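Teaching the Hand to Change Its Mind

By Akinyi Shirima

The planner is late again. Not by much — 166 milliseconds — but So-yul Yang has seen the number and is already scrolling back through the log with one hand, eating crackers with the other.

"Perception's fine," she says. "Perception had it. Planner sat there."

Lerkanora makes software for arms with hands on the end. No arms, no hands, those are bought in. What the company sells is Tresero, a stack that takes in camera views, works out what's where, then picks a path and a grip. When I visit, the release is four days off and most of the team has stopped answering email.

The job on the bench sounds like nothing. Orange cube, blue cup, a stack of books close by. The books are the hard part. Flat things are easy to map, but a pile with ragged edges and a curling sheet of paper on top gives the depth model fits.

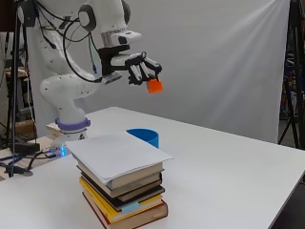 Older versions treated every doubtful spot as solid. Safe, and very slow. The arm would swing out wide around things that weren't there, and sometimes give up altogether. Version two keeps a score for each patch of space instead, how sure it is, how old the reading is. Planner gets to gamble a little on the low scores. Speed drops when it does.

Mārtiņš Dambrauskienė wrote most of that part and still doesnt love it. "You're tuning one knob against another knob," he tells me. He wanted a cleaner rule. There was no time for a cleaner rule.

Then there's replanning. Old loop: plan once, run it, check at the end. New loop checks every 30 milliseconds and can throw out the rest of the path halfway through a move. That's where the late planner comes in — when it misses its slot the controller holds the last good command, and the fingers get a stale target. Fine in open air. Less fine an inch from a cup.

Ha-rang Shin runs the test side. She has 2,901 logged attempts on the new branch and a tool called Moon that replays any of them against fresh code overnight. Of those, 212 are tagged "odd", wich means somebody looked and couldn't say what went wrong. She reads those first.

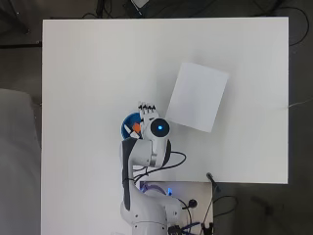
Viewpoint is its own headache. A camera off to the side gets the gap between object and table. One looking down from above loses whatever is under the hand, right when the grip software wants it most. Tresero merges the two and used to trust them equally. Now the weight shifts as the hand closes in, and joint readings from the fingers fill the rest.

Seon-mi Nam, who handles the one paying customer, a packing outfit named Prilier, would like all this to be boring by December. Prilier doesn't care about scores or weights. They want a config file thier own people can edit.

Yang finds it a little after six. A mesh cleanup step, running in the same thread as the planner, left on from debugging. She moves it out, restarts, sends the job again. Dambrauskienė wheels his chair over to watch the timing plot, and Shin is asking what to call the new branch.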